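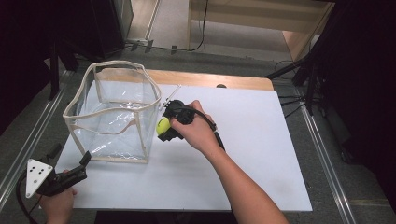

August, bench notes, glue trials cont.

Picking up from the last page. Hide glue vs the fish glue Libor Bednárik sent over from Sarnance. Still trying to decide which one goes in the Koubek chairs. Eleven a.m. start, shop already warm and sticky.

Clear bin with the cloth edging is on the white board for now. Leave it there please, I'm using it for the offcuts from these trials and want them kept together until the write-up.

Hide glue, batch 2
Soaked overnight in cold water, drained, warmed slow in the double pot. Skin on top after the first hour, lifted it off with a stick. Too thick to start with. Added water a spoon at a time till it ran off the brush in a string and then broke into drops. Smell is fine. Last batch had gone off, I think from being reheated too often, so this one gets thrown out at the end of the day whatever is left.

Grabbed fast. Maybe too fast. Third joint had gelled before I got the clamp on, had to scrape and redo. Warming the parts first with the heat gun helped a lot. Should have done that from the beginning, I wrote it down in spring and then forgot.

Fish glue
Straight from the bottle, no pot. Much longer open time, could fuss with the shoulders and get them square. Squeeze-out stays soft and wipes off with a damp rag. But it's slow. Took the clamps off one at 5 hours and it crept when I leaned on it. Overnight from now on.

Don't like how it does in damp weather. Left two glued test pieces by the back door, where the air is worst, and the fish one had a bit of give in the joint next morning. Hide one was solid. Could be the fit tho, that tenon was a hair loose to begin with. Need to cut a new pair off the same stick and repeat before I say anything to the client.

Breaking test
Clamped the leg, hung the bucket off the rail, added sand. Hide glue joint let go at 40 pounds and it let go clean, glue line only, no wood torn. That's a bad joint, I'm pretty sure it's the one I glued after it had started to gel. Next one held till the wood itself split. Didn't write down the weight. Sorry. Do again.

Fish glue joint, same setup, tore fibers out of the mortise wall. Good sign.

Money
Rornik quoted 324 for the full sack of hide glue grains, delivered. Way more than we need, it would last years, but the grains keep if they stay dry. Doveo sells smaller tubs, dearer by weight, and they were out last time I called. Ask again. If we take the sack it has to go upstairs, not under the sink like the last one.

Chairs
Old joints on the Koubek set are hide glue, all of them as far as I can tell. Warm water and a syringe softened the first back rail in about twenty minutes, came apart with a few taps. No damage. One stretcher has been gone over with yellow glue by somebody, that one is going to be a pig. Try vinegar, then steam, then a saw if it comes to that.

Leaning hide glue for the seats and legs so the next person can get them apart teh same way. Fish for the curved back splats where I need the time to wiggle things in.

To do
New test pair, tight fit
Write down the weights this time
Return Libor's call re: second bottle
Clean the glue pot tonight, not tomorrow
Find the small syringe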